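Flosham Comics Archive – Digital Restoration of the Vrabec Serials
Progress report to the Flernari Fund
Prepared by Marianna Zalewska, project editor
3/11/19

1. Work completed

The grant covers scanning, cleanup and re-lettering of Vrabec, the weekly adventure strip drawn by Ľudovít Bednárik, and publication of the restored run in two volumes. Scanning of the first volume is finished. The source material consists of original boards where they survive and newsprint tear sheets where they do not. Boards were scanned in grayscale at full size. Tear sheets were scanned in color so that the yellow of the paper could be separated from the ink.

Cleanup of volume one is under way. Line art from the boards needs little beyond dust removal and the correction of old paste-up shadows. The tear sheets take much longer. Bednárik used dry brush for rock, fur and smoke, and the cheap printing filled in many of the finer strokes. Our rule is to open a filled area only when another printing of the same panel shows what was there – no strokes are redrawn from guesswork.
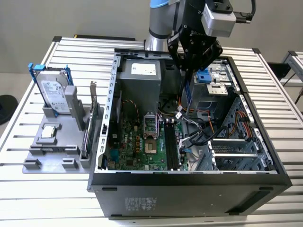
2. Lettering and translation

The English script for volume one is complete and has been through one round of editing. The captions are the main difficulty. Bednárik wrote them in long sentences with an old narrator's voice, and English runs longer than the original in most panels. Where the text did not fit, it was cut by the translator and the cut was noted in the script. Balloons have not been enlarged.

The lettering font was built from the artist's own capitals. It has 2 alternates for each vowel, to avoid an obvious repeat within a single balloon. Accented letters needed for place names were added in December.

3. Outstanding items

The "Tisano" storyline is still missing 21 strips. A private collector has offered tear sheets for part of the gap, and terms for the loan are being agreed. If the remaining strips cannot be found, the volume will carry a short text summary at that point.

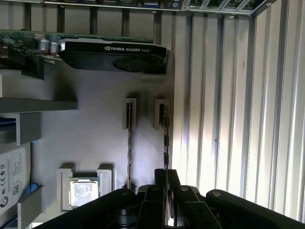 NVIDIA Quadro K620 graphics card in an open workstation.

4. Print plans

The print run for volume one is set at 2,000 copies, with 200 held back for libraries and schools. Paper samples have been received. The uncoated stock holds the blacks well but softens the gray wash on the title pages – a second proof on a smoother sheet has been ordered. The introduction has been delivered and is being fact-checked against the artist's letters.

5. Next period

Cleanup of volume one will continue through the Tisano chapters, followed by page layout and a full read-through by the translator. Scanning for volume two will start with the surviving boards. No change to the approved budget is requested.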